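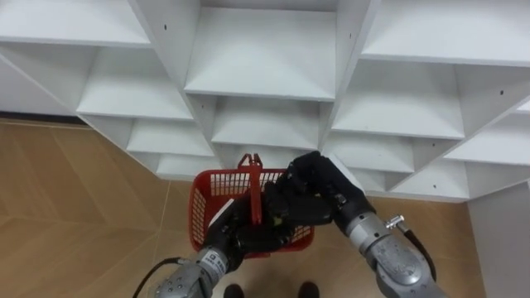

Vol. 44, No. 5, p. 1000

3. Open storage and the evening tidy-up

We came to the Skolora diaries expecting a story about space, and what we found was a story about reach! Households that kept their everyday things in open cubbies wrote about putting them away far more often than households that used lidded boxes, and the pattern held in small apartments as well as in large houses. Closing a lid is a tiny task, yet the diaries return to it again and again, often with real irritation.

The bedroom entries were a delight to work with. People wrote warmly about their shelves, gave the compartments nicknames, and argued (sometimes for pages) over who had moved what. In the Camenzind homes, middle compartments took most of the daily traffic while the lower ones filled up with seasonal things that stayed put until October. Baskets with handles (Figure 3) come up throughout, usually as a way to carry several small items across a room in one trip.
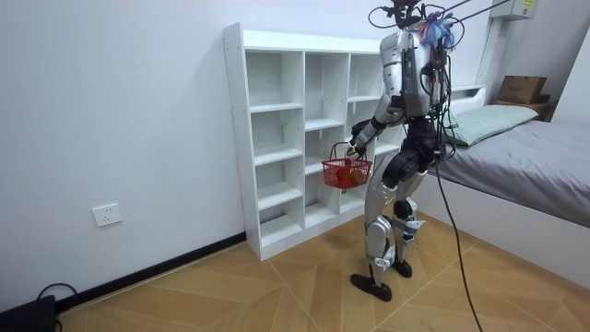 Figure 3. Red plastic basket with a thin handle, held in front of the middle cubbies of a white bedroom shelf.

The Inton group adds a lovely wrinkle. Its members had moved within the past year, and many left whole compartments bare for months, waiting to see what the room would need. We had coded bare compartments as unused, following earlier work, and we now think that label is too quick. Section 4 takes this up with the Nukden interviews, where people speak about spare room on a shelf with obvious pleasure.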